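Baldur Ravn
@baldur_ravn
April 2025

Thread on wool moths and why most of the advice you get about them treats the wrong life stage. I do collection care for a small textile store in Stuvadmont and I get asked this every spring.

1/ The adult webbing clothes moth has no working mouthparts. It does not eat anything. When you see one flying, the feeding is already over for that individual. All the damage is done by larvae.

2/ Larvae want keratin: wool, cashmere, fur, feathers, silk to a lesser extent. Clean cotton and polyester are mostly ignored. A wool and polyester blend is still food, and they will cut through the synthetic to get at the wool.

3/ They do much better on soiled wool. Sweat, skin oil and food spots supply salts and vitamins that plain keratin lacks. Storing a sweater after one "clean enough" wearing is the most common mistake I come across.
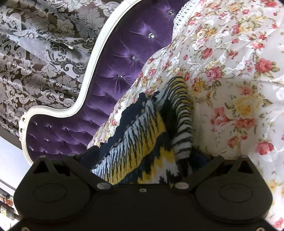 4/ So step one is washing or dry cleaning before storage, every piece. Hot water would kill all stages but will also felt your wool. Cool hand washing deals with the food supply. Don't count on it to kill eggs.

5/ For killing, use cold. A domestic freezer at 0 °F or lower works if you bag the item, press out the air, seal it and leave it for two weeks. Some people do three days. Three days at a marginal temperature is how you get survivors.

6/ Leave the bag sealed after you take it out until the contents reach room temperature. Condensation then forms on the outside of the plastic. Opening early gives you damp wool.

7/ Do not overfill the freezer. A dense stack of knitwear is an insulator. The middle of the pile can lag the thermostat by a day or more, and the clock starts when the middle gets there.

8/ Cedar. The oil has some effect on very young larvae at high concentration in a tight container. A few balls on a closet rail do nothing measurable. Lavender is worse. I tested the Delico cedar blocks in my own closet for one season and caught 16 moths on the trap hung beside them.

9/ Pheromone traps are for monitoring. They catch males only. One male can mate several times, so removing part of the male population changes little. Write the date on the trap, check it monthly, replace it when the label says.
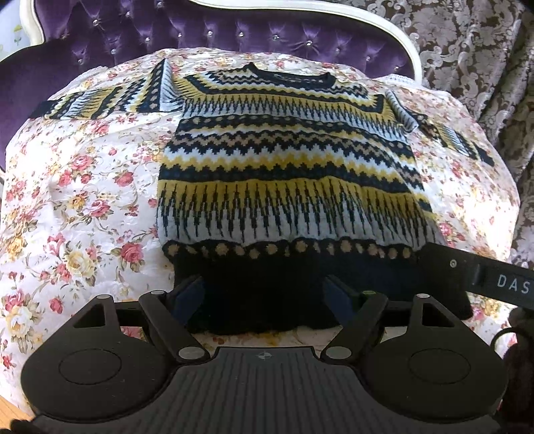
Chukwuemeka Tijani asks whether the count on a trap tells you anything if you only have the one. It does, if you keep it in the same place and compare it with itself. A count that goes from two in spring to 24 in July means there is a food source within a room or so of the trap.

10/ Finding that source is the tedious part. Usual places: felt pads inside a piano, the edge of a wool carpet under a heavy dresser, an old bird nest in the vent, pet hair behind the baseboard. Vacuum with a crevice tool and empty the canister outdoors.

11/ Storage. Any container that closes tightly. The Akande boxes with the clip lid are fine and so is a zip bag. Cloth garment bags with a loose zipper are not. A newly hatched larva can get through a gap narrower than most zipper ends.

12/ Fold knits, don't hang them. Unrelated to moths, but I'll be asked. Heavy sweaters lengthen on a hanger and the shoulders don't go back.

13/ Check stored boxes twice a year. Look for silk tubes, gritty pellets the same color as the yarn, and grazed patches where the surface is thin but not yet holed. Use a flashlight held low and to one side.

14/ Moth repair is a separate thread. If the hole is under a quarter inch, secure the loose stitches with sewing thread and stop there until you have matching yarn.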